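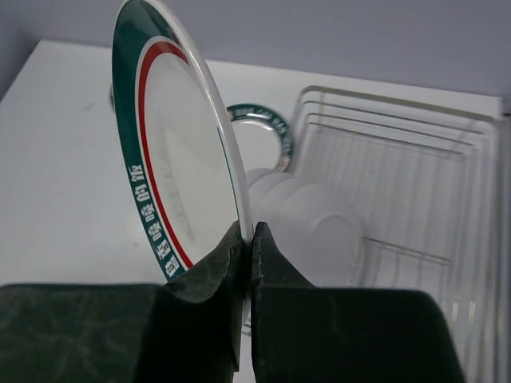 2022-06-18
Tableware section, Eker workshop
Entry: rim colours and crazing, continued

The Zudholm green was fired again on the Hadari body, using the small kiln. Peak temperature was 1,000 degrees, held for 15 minutes, with the vents closed from the start of the hold. The previous entry gives a longer hold for the same colour, and the two sets should not be compared directly.

Tiles from the upper shelf came out even in tone. Those on the lower shelf are duller towards the door side, with a slight brown cast where the colour was brushed thickly. The door seal was inspected when the kiln had cooled and one section is compressed. A replacement has been requested from Chrysikopoulos. Until it is fitted, lower-shelf results are to be recorded separately and marked as such in the firing book.

Tile 136 shows fine crazing across the clear glaze. It was taken from the older bucket, which had been topped up with water and not sieved again. The remainder of that bucket should be passed through the sieve before further use and its density entered on the lid. If the figure is outside the usual range, the glaze is to be set aside for test pieces only.

Red line work remains difficult. The pigment drags when the medium is too dry and spreads into the white when it is too wet. A few drops of oil added to the palette gave a cleaner edge, but the line lost strength after firing and a second pass was needed. The banding wheel also has some play in the bearing, and part of the unevenness may be due to that. Colleagues using the wheel are asked to note the speed setting beside each piece. 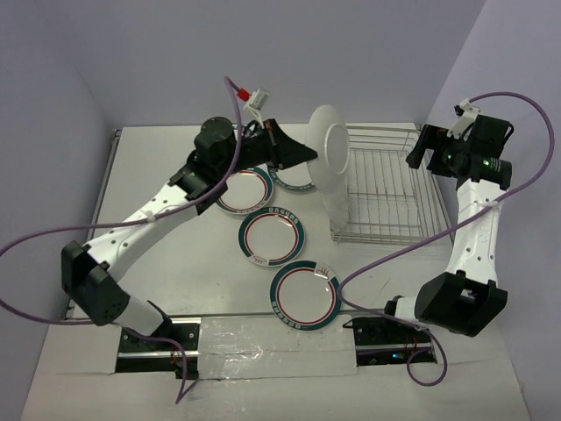 Plates and wire rack on the white tabletop.

Washing trial: the wear tiles have completed 400 cycles in the dishwasher. No loss of colour is visible to the unaided eye on the pieces decorated under the glaze. Among the overglaze pieces, the gloss has gone from the white lettering and there is faint chalking at the outer edge. The control tiles were kept in the drawer and are unchanged. The detergent was changed part of the way through when the first box ran out, and the cycle at which this took place was not written down. This must be stated in any report that draws on the trial.

Tiles for the acid test have been cleaned and wrapped but not sent. The covering form still requires the batch reference for the clear glaze.

Outstanding: sieve the old bucket; fit the door seal on arrival; repeat the red line on a repaired wheel; order further Hadari clay before the September firings. The spare thermocouple is in the left-hand cupboard, second shelf, and should be returned there after use.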